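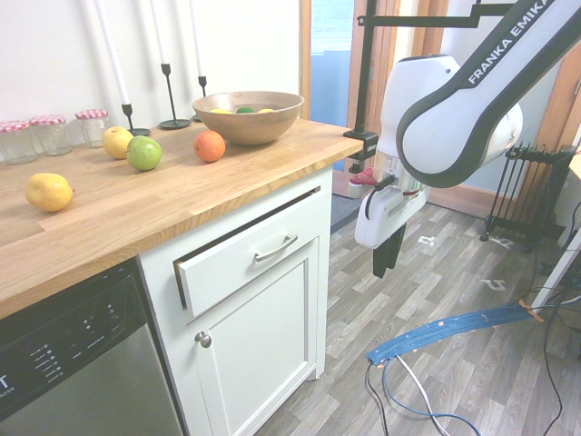 27 December 2019

Kitchen bay, second pass at the counter and the drawer under it. Algirdas Paulauskas has the Scanlon job until February, so I am writing these up on my own and he can add to them when he is back.

Oiled the butcher block again last night with the Vetia oil, thin coat, wiped off after 15 minutes. No sticky patches this morning. The dull area near the front edge took more than the rest and will want another coat before anything acidic sits on it for long. If you cut lemons, use a board.

Fruit: the lemon, the orange and the two loose apples can stay out on the counter. Anything that goes soft comes out of the bowl the same day. The bowl itself gets the same oil as the counter, inside and out. I did the inside only, ran out of rag.

Jars: the gingham lids are fine, leave them. I would like the candle holders farther from the wall when the candles are lit. The paint there is the cheap stuff from Cevden and it marks. Left them where they are for now.

Dishwasher door clears the cabinet next to it. Checked with the drawer out and with the drawer in.

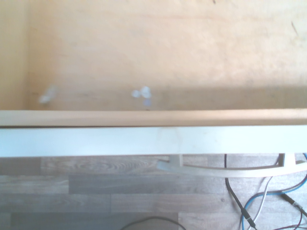 Drawer work took most of the morning. It was dragging on the left runner, so I took it out, vacuumed the cavity and rubbed the runners with wax. Better, still not good. The Grullton runners are the short type and I think the screws at the back are too proud – to check with a straightedge. I also want a lip on whatever board we use for sorting small parts, because the odds and ends wander. The pale board has a rounded front edge and a side piece on the left, and small clear bits like the two lying toward the front of it are hard to pick out against light wood. A dark liner would help. Felt sheds, so cork or thin rubber. There is a dark mark in the wood as well, or it may only be a fiber. Try a damp cloth before anybody sands it.

Floor swept. It is the laminate, so no wet mop, and keep the oil rags off it. Rags went outside flat on the rail to dry, 2 of them, then in the metal can.

Cost so far on the kitchen bay is 2,046, with the oil and the runners in and my time left out. Some 30 of that was wax and sandpaper, which seems high. Receipts are in the folder.

To do:
Back screws on the runners
Second coat at the front edge
Outside of the bowl
Ask Algirdas where he put the small straightedge – not in the bench drawer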